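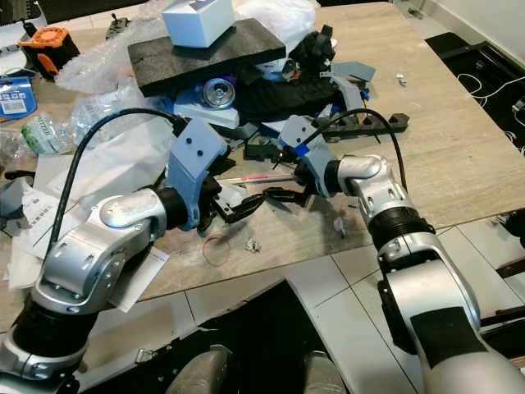 Recording a two-arm sorting task by teleoperation starts with the workspace, well before any arm moves. The task in this guide is clearing mixed items from a table into a box, and the operator needs to know which items will be hard before the first recording. A cluttered tabletop with a can on its side, a water bottle, bubble wrap and a thin pen lying between the grippers covers most of the difficult cases: round items that roll, soft items that deform, and flat items that give the fingers little to hold. Leave the pile as it falls. A tidy layout trains a policy that only works on tidy layouts.

Before you record

1. Home both arms and confirm that the leader and follower joints agree.
2. Open both grippers fully, then close them once with nothing between the fingers. Zero the gripper reading in Garkness while they are closed.
3. Check the cable loops at the wrists. Rotate each wrist through its full range and watch for a loop that pulls tight.
4. Set the recording rate to 50 Hz. The Serkeck logger defaults to a lower value after an update.

Recording an episode

Start each episode with the grippers above the table and clear of the pile. Take items from the top down. Approach slowly, stop, close, lift straight up, and only then move sideways. Pauses of a second or more should be kept out of the approach, as the policy learns them as part of the motion.

Thin items are best held near one end and carried at a steady angle. Bring the other gripper close to the box at the same time, but keep it still until the item is released.
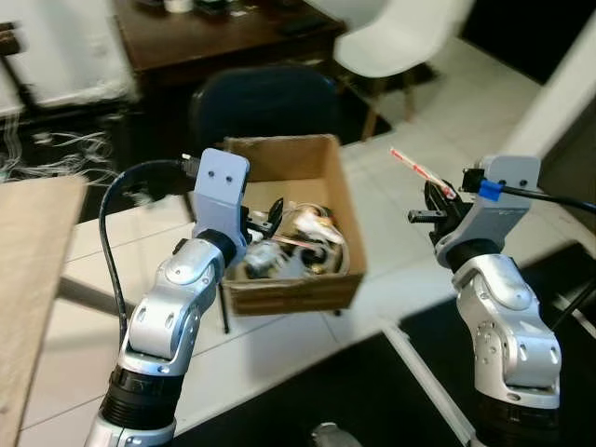 Straw held in the right gripper, with the open box between the two arms.

Release low, inside the rim. If an item drops outside the box, pick it up and continue - a recovery is useful data and should be kept. Discard the episode only if an arm faults or the operator loses control of the leader.

Saving and checking

Stop the recording with both arms back at the start pose. An episode longer than 4000 steps is split by the Begum converter, and the second part loses its task label, so end early and start a new one if the pile is large. Replay 3 episodes out of every batch of 11 at half speed with the table cleared. Look for jumps in the wrist joints and for gripper values that never reach the closed position.

Labels follow the Caltley format: task name, operator code, episode number. Change the task name if you change the container.

Last revised June 2020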